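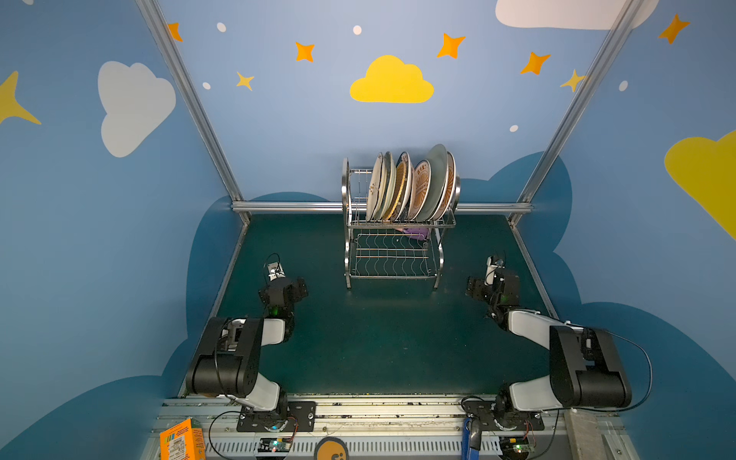

You lot would find something to whinge about if they dug up the missing reel of anything, ran one comment under our last piece on director's cuts, and surely a longer version is what the filmmaker wanted in the first place.

Sometimes it is. We get enough versions of that complaint, and enough emails asking which disc to buy, that the answers are now in one place. Stondeo reviews reissues, restorations and re-edits, mostly as they turn up at the Juhász in Brimirton and sometimes on disc.

Is a director's cut always the director's?

No. The phrase isn't protected, and a distributor can put it on a box if it thinks the box will sell better. Some directors fought for years to get their version seen. Others signed off on a few extra scenes over a long lunch, and a few were dead by the time their cut was "discovered". If the notes don't say who did the editing and what they worked from, we assume the marketing department was in the room.

What's the difference between a restoration and a remaster?

A restoration should mean somebody went back to the best surviving film elements, cleaned and repaired them, and made decisions about colour and sound that they're prepared to explain. A remaster can mean that too. It can also mean an old transfer was run through some software and made brighter. We look for the source to be named: original negative, interpositive, a projection print. When the publicity only says "stunning new 4K" we treat it as an adjective and a number.

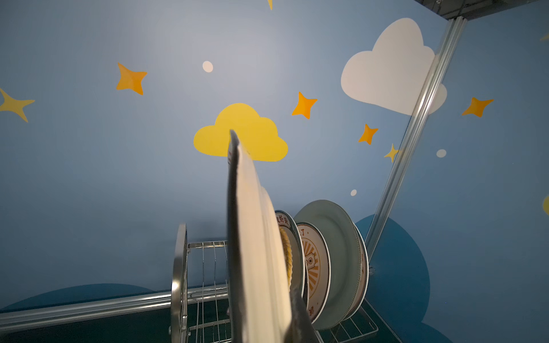

Photo: Stondeo

Why do you go on about grain?

Grain is the picture. On a film shot on film, faces and brickwork and night skies are made of it, and if you scrub it out you take the skin texture with it. Plenty of reissues have actors who look like they've been dipped in candle wax. We know some people like the smooth look on a big television. They're welcome to it, but it isn't what was shown in the theatre, and a label that calls the result "as originally intended" should be asked by whom.

You gave the longer version of Kirero a bad review. Did you watch all of it?

Yes, twice. The long version adds 14 minutes, and 11 of them are people arriving at places the short version had the good sense to cut to. The new railway station scene is lovely. The new ending explains what the sister knew, when the whole film had been built on our not being sure. We said the shorter one was better and we still think so. Several readers told us the extra material "adds depth". We'd like to hear which part.

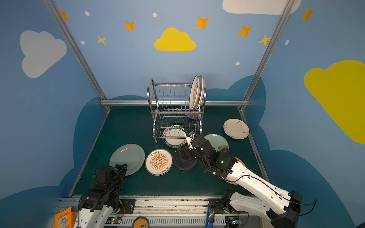

Do you get free discs or tickets?

Discs, yes, sometimes. We say so at the bottom of the review. The Juhász lets us into press screenings and we pay for everything else there, including the parking. Labels have stopped sending us things after a bad notice and then started again a few months later without comment, so make of that what you like.

Why don't your reviews have star ratings?

We used to give them. Then people wrote in about the stars and never about the reviews. A fair transfer of a dull film and a botched transfer of a great one would come out with the same score, and that's no use to anybody deciding what to do with their money.

Should I replace the disc I already own?

Probably not. Most of the anniversary editions we see for a film's 50 years are the previous transfer in a heavier box, with a booklet. Check three things first: whether the scan is new, whether the original sound mix is included, and whether the old extras have been dropped. Commentaries vanish all the time for rights reasons, and the back of the new box won't tell you what used to be there. If your old disc has the mono track and the new one only has a surround remix, hang on to the old one.

Is the colour wrong on my copy, or is it my TV?

Try the TV first. Turn off motion smoothing and anything with "vivid" in its name, and look again after dark. If everything still leans teal or yellow, it may be the grade.

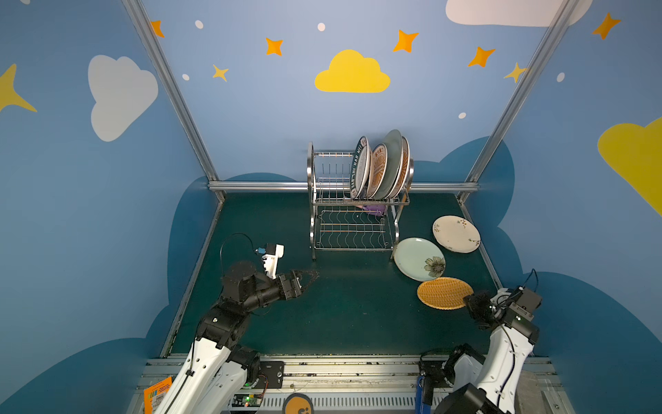
Older films get this more than new ones, as the people who timed the original prints are often gone and the surviving prints have faded. A restorer has to guess, and some guesses follow whatever colour is in fashion that year. We'd mind less if the guessing was admitted - a paragraph in the booklet would do it.

Who decides which version the cinema shows?

Usually the distributor, which offers one and no other. The Juhász now puts the running time and version on its listings, after we asked 13 times. If you've booked for the Monday session and the time looks longer than you remember, ring the box office before you go.

Can I suggest a film?

Yes, by email. Tell us which edition you have, and please copy the line on the back that names the source, if there is one.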